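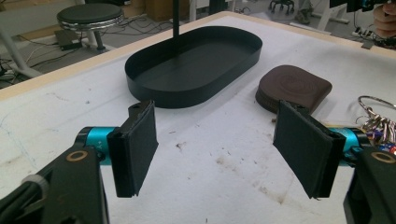 How long should the rye starter sit between feeds when the shop is this cold? Sixteen hours on the shelf by the oven, and closer to a full day anywhere else.

12 December 2024

I had meant to write this up properly after the first batch, but then the ovens needed seeing to and one thing led to another, so you are getting three bakes in one entry and my apologies for the handwriting in the middle part (typed up now, so you are spared the worst of it).

The starter is still the one we began in August, fed on the Wirau dark rye. It was a lively thing back then, up and over the rim of the jar before lunch, and I think we all got a bit spoiled by it. Now it takes its time. It smells right — apples and a little vinegar — and it floats when I drop a spoonful in water, so I am not worried, only less patient than I ought to be.

Batch 206 was the plain loaf, Van Hecke flour, 725 grams of water, salt as usual. I shaped it too early. The crumb came out tight along the bottom, with a line you could follow with a fingernail, and the crust split down one side where I hadn't scored it. Good flavor all the same, and it went very nicely with the lentil soup, so no tears shed.

For the second one I kept everything the same and gave it two more hours in the basket. Much happier! The split was gone and the slices held together under cold butter, my usual test and a fairly harsh one. I would still like a more open crumb, but rye is rye and I should probably stop asking it to be wheat.

The third had 151 grams of soaked sunflower seeds. I forgot to drain them well and the dough was a puddle, so into the tin it went. It needed longer in the oven than I gave it. Wrap the other half in a cloth and try it tomorrow before anyone makes up their mind about it.

Two small matters before I forget. The Zustis thermometer reads low again, so please use the old glass one until I have had it apart. And we are nearly out of the coarse rye from Jovonham — there is one bag behind the oats, already opened, folded over and clipped.

Next time: same dough as the second loaf, warmer water, lid on for the first part of the bake.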